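Gilstead 70 Touring Pannier Set

Mandell product code 1322

The Gilstead 70 is a pair of hard panniers for sports tourers and larger road bikes. The set carries 70 litres in total, split evenly left and right, and comes with its own mounting rails, locks and a matched pair of keys.

We designed these for riders who want proper luggage for a fortnight away but don't want a bike that looks like a delivery van for the rest of the year. The rails sit close to the bodywork. With the cases off, all you see is a short bar on each side and two fixing points below the seat.

Cases and lids

The shells are moulded in black with a plain textured finish. Each lid opens outwards on a side hinge and is held by a fabric strap, so your things don't end up on the road when you open it on the side stand. A rubber seal runs the full length of the join. Replacement seals can be bought separately and press in by hand.

Inside there are two elastic straps and a flat pocket for papers. Most full-face helmets will not fit. If you need to store one, look at the Olvera top box, which takes the same key.

Packing for a camping trip

Put heavy things low and towards the front of the case — tools, stove, tins — and keep the weight even from side to side. Clothes and sleeping bags can go on top. Plastic bowls and cups weigh very little and can fill the gaps near the lid.

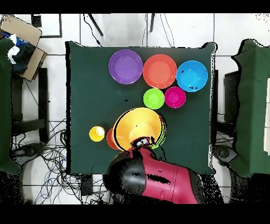 Fitting

Allow an afternoon for the rails. You will need a socket set, a torque wrench and thread lock. The cases then clip on and off without tools.

Bikes with an aftermarket exhaust may need the Litberg spacer kit, which moves the right-hand rail outwards. Measure the gap before ordering. The left and right rails are not interchangeable.

Check all fixings after the first long ride and again at each service. Do not go over the maximum load marked inside the lid, and read your bike's handbook for its own luggage and speed limits.

In the box

2 panniers
Left and right rails
Bolts, washers and spacers
2 keys
Fitting instructions

Price and delivery

£258 the set, including VAT. Delivery to mainland addresses is free. The next batch is due in October and can be ordered now; we take payment when the parcel leaves us.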